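Clearing out the metal bins

I've been putting off the odds and ends since October. Everything bigger got sorted when we moved the shelving, but the small things kept going into whichever container was nearest, and in our case that meant the grey metal bins. They came from a farm sale outside Litthorpe. Lot 206, if anyone keeps track of these things, and I paid more than I should have because the man next to me kept nodding at the auctioneer.

They are good bins. They are heavy, the sides slope outwards so you can get your hands in, and you can drop things in them without worrying. The trouble with a bin like that is that it never looks full enough to deal with. You throw in a toy you found under the sofa, then a lid, then something that came free with something else, and you walk away feeling you have tidied up.

My sister, Hazel Ostrowski, is much stricter than I am. She had the whole of her loft done in one weekend before she moved to Vullora, and when I asked how, she said she picked things up one at a time and didn't put any of them back down. I've tried that and I can't do it. I get to the third object and go off to find a screwdriver. So I've worked out a slower way that suits me, and I'm writing it down mostly so I remember it next year.

What I do is put one bin on the table with the things in it and have another one behind it. I only take out what I can see from standing up. No tipping it all out on the floor, as then it's still on the floor at bedtime.

The current lot is mostly plastic. The red-orange lobster is the one everyone asks about. It has ribbed claws and a proper fanned tail, and it has been through two house moves and at least one paddling pool. I've thought about giving it away more than once and have always found a reason to leave it another month. There's a small toy in nearly the same colour down by its tail, and a little yellow block over towards the side.

The blue scoop is more use than any of them. It still has the oval sticker on the blade, which I keep meaning to soak off. We've used it for compost, birdseed, cat litter and, one winter, grit for the front step. If I were starting again I'd buy three of them and leave one by each door.

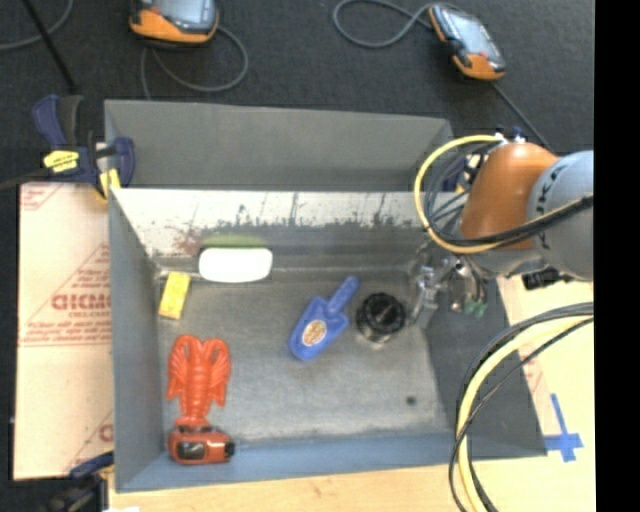

Where things go

I've given up on the usual keep, sell and chuck piles. We don't sell anything. I say I will and then it sits in the hall in a Vogler carrier bag until someone moves it to get at the coats. These days each thing gets a room, and if I can't name the room it goes to the Manine shop on the corner, who take toys if they're clean.

So the scoop goes to the shed, on the nail beside the trowel. The round pot with the black lid goes to the kitchen. I'm always short of pots with lids that fit, and the black ones are easy to spot in the drawer. The yellow block goes back in the box with the rest of the blocks, under the stairs. The lobster goes to the bathroom for now, on the shelf over the taps, where my nephew will find it when he stays.

Cleaning the bins

Once a bin is empty I take it outside and give it a scrub with hot water and washing-up liquid. The front one is the rougher of the pair. It has a whitish coating on the far side that stops in a ragged line partway down, plus some scratches and a reddish-brown stain that I've never shifted. I tried vinegar, then bicarb, then a paste from a blue tub I bought at the hardware shop for 702 pence, if you can believe they priced it like that on the shelf. None of it made much difference and I've stopped minding. The floor of it is scuffed as well, but it's only going to hold pegs.

Dry them upside down on a couple of bricks. If you leave them the right way up the water sits in the bottom and you're back out there with a tea towel.

Next up is the kitchen drawer with the batteries in it. I opened it this morning, looked at it and shut it again.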